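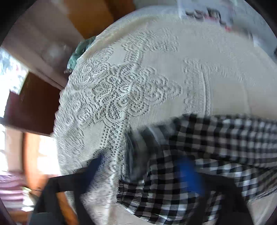 Blue tips either side of the lace edge, checked cloth on the right.

June, notes from the Hilitz open day in Fullitz. Written on the train, so excuse the order.

Went to see the folding work, mostly for the laundry bench. Sieglinde Hollmann ran the demonstration and she was good: patient, no music, no slides with rockets. The pitch is that a person works with a hand-held gripper, the camera on it records everything, and Trorard (their software) learns clothes handling from the recordings. They say 3000 recordings so far. I asked how many were thrown out and got "we're still sorting that". Want that number before we spend anything.

What bothers me is the cloth. Checked fabric over lace looks like a hard case, and for the eye it may be. For the fingers I'm less sure. The checks give the software plenty to track on the garment. I'd like the same job with white on white, or a plain black sock on a black towel. Also the lace is full of holes, and a tip that catches in one drags the cover along with the garment. Asked if a snag gets logged as a failure. It gets logged if the operator says so. Hm.

Motion blur is worse than the brochure admits. Sieglinde says slow down near the grasp. Fine, but then whatever learns from it will be slow too.

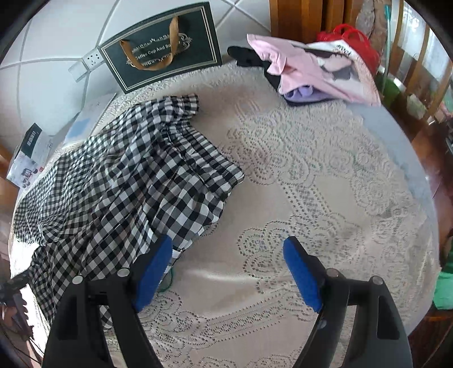 Does Trorard fold anything on its own yet?

Only towels, on the bench arm at Bitar, and we weren't shown it. Clothes are still at the recording stage.

Copied from her handout: run 706, 36 seconds per garment, operator not named. I'd bet on their best operator. My own try took far longer and I let go twice.

To do:

- ask Hilitz for the rejected recordings, even a handful
- get foam pad spec, ours wear through at the corners
- try our own gripper on the old crochet throw - see if the tips snag
- no order before Bitar lets us watch the arm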